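Keeping a Small Kitchen Counter Under Control

I'll start with the confession that my counter is never clear for more than an evening. I cook most nights, I bake on weekends, and everything I own seems to want to live next to the stove.
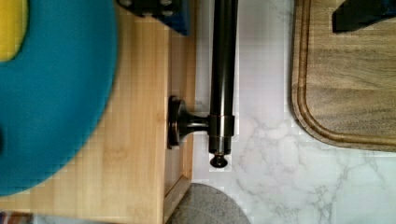

So these are the habits that have stuck with me after years of trying all kinds of systems and dropping most of them by Thursday.

Wipe before you cook, too. I used to clean up only afterward, and crumbs from breakfast always ended up in dinner. A damp cloth and a drop of dish soap is plenty. On stone I skip vinegar and lemon completely - acid leaves dull spots on marble and you won't get the shine back with a rag!

Oil your boards once a month. I warm food-grade mineral oil by standing the bottle in a mug of hot tap water for 2 minutes, rub it in along the grain, leave it overnight and buff it in the morning. Do both sides or the board may cup (ask me how I know). Stand it on its edge to dry after washing, never flat.

Onion smell: coarse salt and half a lemon, scrub, rinse. Fine for wood and bamboo, just do it in the sink and keep it off the stone.

Dark metal finishes, like oil-rubbed bronze, get a soft cloth and plain water. No scouring pads, no spray cleaners. My friend Kaiwen Tang took the color right off a faucet with bathroom cleaner and she's still mad about it.

Set a timer for 90 seconds while the kettle heats and put away whatever you can reach. I do this every morning with my coffee and it's the only tidying trick I've never quit.

Next up is the spice drawer, probably in September, once I've finished relabeling all those jars.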